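Allar extends chilled distribution to 439 sites from Gedness depot

GEDNESS, September – Allar, the contract caterer and chilled food distributor, has brought its second temperature-controlled depot at Gedness into full operation. The site supplies sandwiches, salads and prepared fruit to 439 workplace canteens, colleges and hospital shops, 200 of which were previously served by a third-party haulier.

The depot has 2,517 square metres of floor space, divided into a goods-in area, two cold stores and a dispatch hall with 14 loading doors. Both cold stores are held at 3°C. Temperature is logged at each door and in each vehicle, and the records are passed to the receiving site with the delivery note.

Orders placed by 4 pm are picked overnight and leave Gedness before 5 am. Under the previous arrangement the cut-off was midday. The later time allows canteen managers to base the next day's order on the same day's lunch sales.
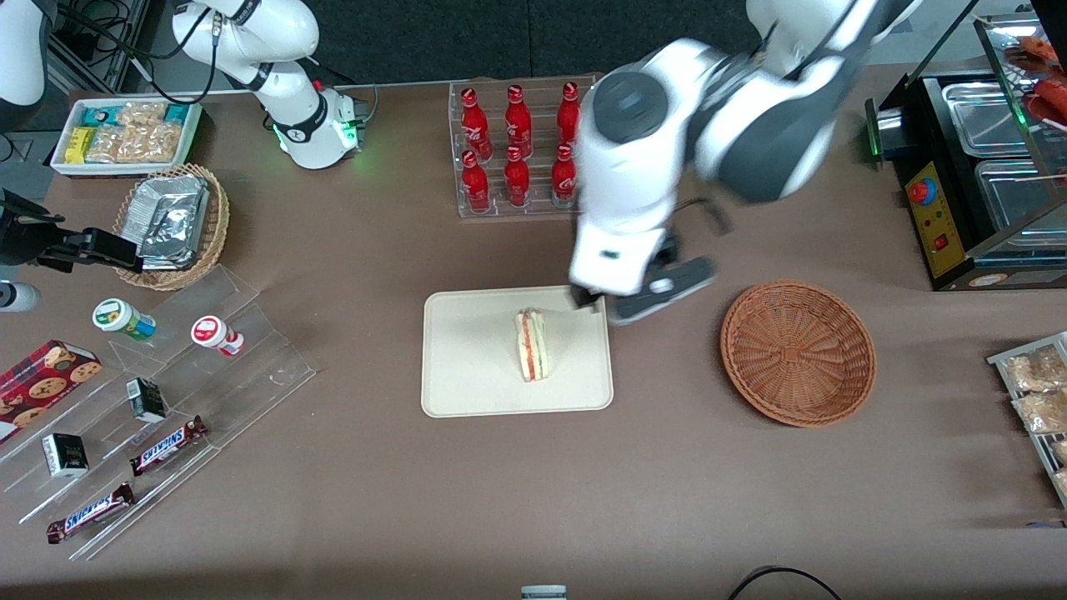 Packaging and returns

Sandwiches supplied from Gedness are packed in a board wedge with a film window, made by Beaudoin. The board and film separate by hand and can be placed in different waste streams. Delivery crates are collected on the following drop, washed at the depot and returned to use.

Unsold stock is recorded by product line at each site. Allar will use these figures to set standing orders, which customers may amend at any time up to the cut-off.

Next phase

Sites in the Dunum area will continue to be supplied from the existing depot until their contracts are renewed. No change to product range or price list is planned as part of the transfer.

Notes to editors

Allar supplies chilled food to workplaces, education and healthcare. Technical data sheets for the Gedness depot are available from the Allar press office on request.

ENDS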